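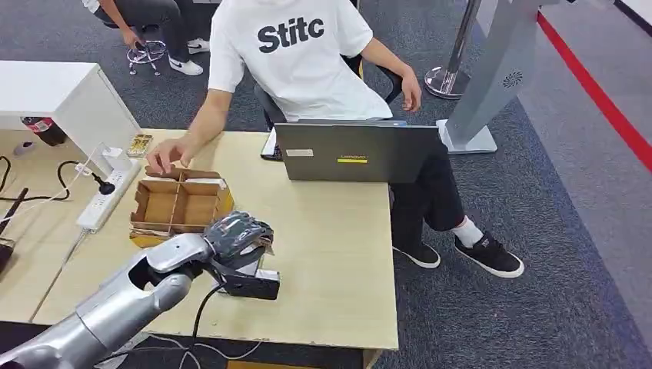 The hearing readiness project at the Lunley armory is now in its second reporting period, and this report covers work done with Keltum funds from the close of the first period through the end of August. Our agreement with Keltum has one main goal, to bring overdue annual hearing tests for the units at Lunley down to a level the units can maintain without outside help. Equipment for that purpose was bought in the first period. Nearly all the spending in this one went to staff hours, and most of those hours were desk work of the plainest kind, a person in an office chair at a table with a laptop, going down a roster one name at a time. The testing itself takes about fifteen minutes a soldier. Finding out who needs it, and getting that soldier released from other training long enough to sit for it, takes a good deal longer.

Where we stand

The units drilling at Lunley had 722 soldiers on their combined rosters when we pulled the list at the start of the period. Of those, 201 had a hearing test that was out of date or had no test on record at all. We have tested 126 of them. The remainder fall into three groups: soldiers who missed the drill weekends when testing was offered, soldiers who are away at schools or on orders, and a smaller number whose records show a transfer that was never completed. The last group may not belong on our list. We have asked the units to confirm and have answers on about half.

Of the soldiers tested, 10 showed a change from baseline large enough to call for a follow-up test. All of them have been told in writing what the result means and what happens next. Follow-up tests have to be given after a quiet period away from loud noise, and that is hard to arrange on a drill weekend when the same soldier may be on the range in the morning. We now book follow-ups for the first hour of the first day, before anything else on the training schedule. Six have been completed. In four of the six the second test came back within normal limits, and the other two soldiers were referred to an audiologist.

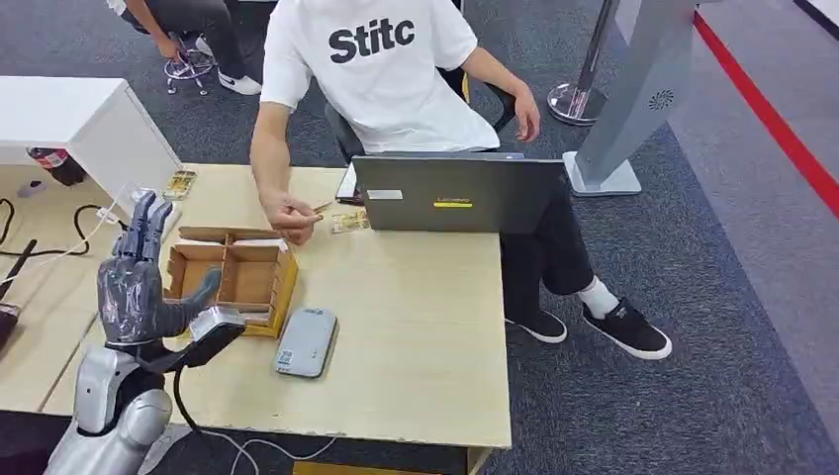
Submitted by the Lunley Hearing Readiness Project Office
Period two report to Keltum

Records

The first report said we expected to have test results moving into the Sani records system without hand entry by the middle of this period. That did not happen. The Tranon booths write out a results file at the end of each session, and Sani accepts a file in nearly the same layout, but the two handle dates differently and Sani rejects the whole batch when it finds one it can't read. Tranon sent us an update that fixed the dates and introduced a new fault, in which left and right ear results were swapped for any soldier tested twice in one day. We caught this on the first batch, before anything was loaded, and went back to the earlier version.

For now each result is entered by hand and checked by a second person. It is slow but the error rate is low. In a spot check of entered results against the booth printouts we found one wrong digit, in an ID number, and corrected it. We have kept all printouts in a locked cabinet at Lunley and will go on doing so until the file transfer has worked without a fault for two drill weekends in a row.

We would like Keltum to know that this problem has used staff time that was budgeted for education sessions. The details are in the spending section.

Testing on drill weekends

We changed the way we schedule. In the first period we posted open hours and asked squad leaders to send people as they could spare them. This gave us an empty booth most of Saturday and a line out the door on Sunday afternoon. Starting with the second drill of this period, each unit gets a block of time and a list of names, sent to the unit's training staff on the Wednesday before drill. Units that can't use their block can trade with another unit as long as they let us know by Friday noon.

The blocks work well for the headquarters and maintenance units, whose people stay in the building. They work less well for the transportation unit, which is often on the road for most of the weekend. We have offered that unit an evening block and will see at the next drill whether it gets used.

Noise in the building remains an issue. The booths are rated for an ordinary office area, and ours are on the same hallway as the drill floor. On one Saturday we stopped testing for close to two hours while pallets were being moved. We asked about the old classroom on the second floor, and the facility manager has agreed in principle, but the freight elevator is out of service and the booths will not go up the stairs. We have no date for the elevator repair.

Hearing protection and education

The agreement calls for an education session with every unit. We have held sessions with three of the five. Each one runs half an hour and covers how to fit foam earplugs, when to double up with muffs, and what off-duty noise does to a test result. The fitting practice is the useful part. When we checked fit at the start of the sessions, a lot of the plugs were not in far enough to do much good, including among soldiers with many years in. By the end most people had the roll-and-hold method down.

We also handed out information on ringing in the ears, at the request of two unit medics who said they get questions about it and had nothing to give people. This was not in the original plan and the cost was small, printing only.

The two remaining sessions were put off once by us, when staff were tied up with the records problem, and once by the units because of weather. Both are back on the training calendar.

Spending

Spending for the period is within the total. Within that total, the staff line is over and the travel and education lines are under. The overage comes from hand entry and second-person checks. Travel is under because a planned visit to the Tranon service office was replaced by phone calls. We ask Keltum's approval to move the unspent travel money into the staff line. No change to the overall award is requested.

One booth headset failed and was replaced under warranty. The spare we had bought in the first period covered the gap, so no appointments were lost. We recommend keeping the spare on the equipment list for any later site.

Problems and risks

The main risk is turnover. One of our two trained technicians will leave the project at the end of next period, and training a replacement means a certification course that is only offered a few times a year. We have asked for a seat in the next course and are on the waiting list. If we don't get one, we will have to cut testing to one booth for at least two drill weekends.

The second risk is that the overdue list refills. Tests come due every year, and a large share of the soldiers tested in the first period will all come due in the same two months. We are drafting a schedule that spreads them out by birth month - an idea that came from one of the units. It needs a commander's signature before it can be used.

Plans for the next period

Complete testing for everyone left on the overdue list who is present for drill, and get written confirmation of status for the rest.

Finish the four open follow-up tests.

Hold the two remaining education sessions.

Try the corrected Tranon file with a test batch in Sani. If it fails again we will write up hand entry as the standing procedure and stop spending time on the transfer.

Train one full-time staff member in each unit to pull the overdue list without our help. This is the step that decides whether the work lasts after the grant ends, and we would rather start it early with an imperfect list than wait for the records problem to be solved.

Roster counts by unit and the expense ledger are attached separately.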